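The Closstead Desk Clear-Out: A Gallery
Posted 8/16/20
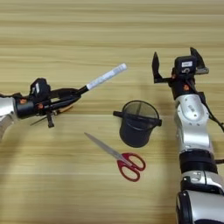
Mesh pot, red-handled scissors, one marker. The whole cast, more or less.

Every year I promise to sort out the stationery at Closstead in May, when the evenings are light and I am full of good intentions, and every year it gets done in August, when it rains. The room we call the office is a box room with a desk in it. Over the years it has become the place where pens come to retire. I had put aside an afternoon for it and it took most of the weekend, and I would like it noted that I did stop for lunch.

The rules were simple. Everything came out of the drawers, every pen was tried on the back of an old Pisham parish newsletter, and anything that left no mark went in the bin. I broke the last rule twice, both times for a green one.

Some notes on the things that stayed, and a few that didn't.

The pen pot
Black mesh, round, open at the top. I have owned handsomer ones, including a glazed affair from the Pinto craft market that weighed as much as a brick and leaked grit on to everything. Mesh has the advantage that you can see what has sunk to the bottom. It has the drawback that fluff can get in from all directions.

The scissors
Red handles, so they can be found. We once had a pair with tasteful grey ones and I dare say they are still in the house. The red pair have been used on parcel tape, string, chives and, in an emergency, a fringe. They now live on the desk and are not to go into the kitchen, a rule I expect to last until Thursday.

The marker
Black at one end and a long stretch of white, with small print along it that I have never once read. Markers were the great disappointment of the weekend. I tested 37 of them and kept 18, and several of those are on a final warning. If you are doing this at home, try them on something you don't mind spoiling, and not on the envelope from the council.

The table
Pale wood, with the grain running along it in honey and cream stripes. I had forgotten how nice it is, having seen so little of it since last summer. There was a ring from a mug under the Jorard catalogues, which came off with a damp cloth and some bad language. It has a bit of a shine to it in the right light and I have decided to take the credit for that.

The drawer, before
No picture, out of respect. It held 5 rubbers gone hard as toffee, a bag of drawing pins with a hole in it — I found the hole second — and the instructions for a printer we gave away. Also some 50 paper clips, linked into a chain. It is a good chain and I have kept it.

The drawer, after
Envelopes, stamps, the chain. It opens and shuts without a ruler being slid in to help it, and I have been in to do this more often than strictly needed.

Still to do: the shelf above, the box marked MISC, and the other box marked MISC. I may get to them before Christmas. Spare markers are in a carrier bag by the front door if anyone in Closstead wants them, mostly brown.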